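Home Research Topics Issues Authors About
Search this site Enter keywords Go
6 min read

3.2 Beds as work surfaces

Sellers in our study rarely had a room set aside for the work. Of the 82 home sellers who kept a diary for us, 60 named the bed as the place where they sorted, showed or packed small goods at least once a week. Tables were mentioned less often, mostly because they were needed for meals or schoolwork. Bracelets and other light jewelry were the goods most often handled on a bed, as they take little space and do no harm to the covers.

Figure 2 gives a typical layout. The light stands on the bed itself, and the stock is kept within arm's reach of it. 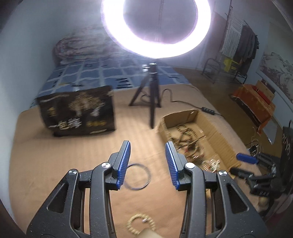 Yolanda Mosquera
Research Fellow, Household Work Group, Purnard Institute

Figure 2. A bed in use as a work surface, with a lit ring light on a tripod, an open cardboard tray of beaded bracelets and strands, and a black box printed in gold and white.

Two points from the diaries bear on this layout. The first is the tray. Sellers told us they preferred low sides - a deep box hides the pieces at the bottom, and strands have to be pulled out to be seen. The tray in Figure 2 has low flaps, and its strands lie in a tangled heap. Diary keepers often wrote that they meant to sort such heaps by color and put it off until an order came in.

The second point is power. The cord in Figure 2 runs across the mattress from the base of the tripod, with a small switch along the way. Diary keepers complained about cords more than about any other item, and several moved the bed closer to an outlet.

The box carries the characters 包邮, meaning that postage is included. Printed wording of this kind came up in the interviews as well (Section 3.4), where sellers described reusing boxes for storage between sales.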